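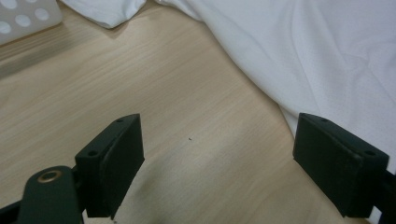
The laundry-folding table at the Flendwood guesthouse is the best piece of furniture in the building, according to the woman who has run the linen room there for longer than the current carpet has been down. The guests get wicker.

"I picked it out myself," she says. "They wanted to give me a metal thing on wheels. I said, where's it going? I'm not going anywhere. Why would the table?"

She has agreed to talk about folding on the condition that I leave her name out of it, on the grounds that her sisters would read it and start asking for help. She has also made me wash my hands twice. The pale wood suits her fine. Dark tables show lint, she says, and glass ones are for people who don't own anything.

Her route into the work was not a calling. She started in the office of Pestton, a firm that supplied curtains to hotels, and was moved to the workroom one April when the person who did the folding left for lunch and kept going. "They asked who could fold a curtain. I put my hand up. I'd never folded a curtain in my life. I thought, how bad can it be?"

How bad?

"There was a complaint. In writing."

She learned, she says, by undoing other people's work and looking at the creases. By the end of that first year the workroom had sent out 3,324 pieces. She remembers the figure because it was printed on a mug they gave her in place of a bonus. The mug is in the linen room now, full of safety pins.

Flat sheets and towels don't interest her much. A towel wants to be folded, she says, and will practically do it for you. What she likes to talk about, at some length, is thin white fabric that slides: liners, light covers, the mesh sort of stuff with the little holes in it.

"It's like trying to fold milk. You get one side straight and the other side has gone off somewhere. You pull that back and now there's a pucker in the middle. You chase the pucker to the edge, and you feel very clever, and then you look up and there's a heap of it at the far end doing whatever it likes."

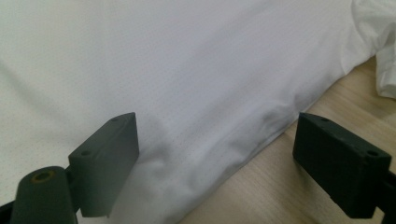
White fabric on the table, with the folding still to be settled.

Her method is to spread first and argue later. The cloth goes down loose, and she smooths it with the side of her forearm, working out from the middle. She doesn't pull at corners. Pulling at corners, she tells me, is how you can spot a man who has been asked to help.

I ask about ripples. She gives me the look I imagine the complaint got.

"Leave them. Small ones, leave them. They fall out when it's hung. People stand there patting at it like it's a sick dog. A thick lump where it's doubled over on itself, that you fix, because if you stack on top of that it's there until Christmas."

She is less relaxed about hems. The hem is the only honest part of a piece of cloth, in her view, and she lines everything up to it. If the hem and the table edge disagree, she goes with the hem. She once folded a whole batch to the table edge to save time and had to redo 40 of them, standing up, with the radio broken.

There have been attempts to modernize her. A few years ago somebody upstairs bought a folding board from a company called Gestico, a hinged plastic affair with instructions in six languages. She read the English and, for fairness, the Spanish. It was fine for shirts. "We don't have shirts," she says. "We're a guesthouse. If I've got your shirt, something's gone wrong." The board now holds the window open.

Then there was the app, which was supposed to log every item in and out. It lasted until it informed her that the linen room contained 431 pillowcases. She went and looked at the pillowcase shelf, which would be full at 60, and switched the app off. She writes in a notebook now. I'm not allowed to see the notebook.

At home, she admits, she folds nothing. The sheets come off the line and go straight back on the bed. The towels live in a pile. Her husband offered to sort out the closet for her birthday, and she told him she would prefer to be taken for a drive in the Saab, with the windows down, past several places where other people were doing laundry.

Does she have any advice for the rest of us, with our fitted sheets?

"Roll it up and shut the door on it," she says. "I do."

She is already reaching across me for the next piece, and asks if I'd mind taking my elbow off her table.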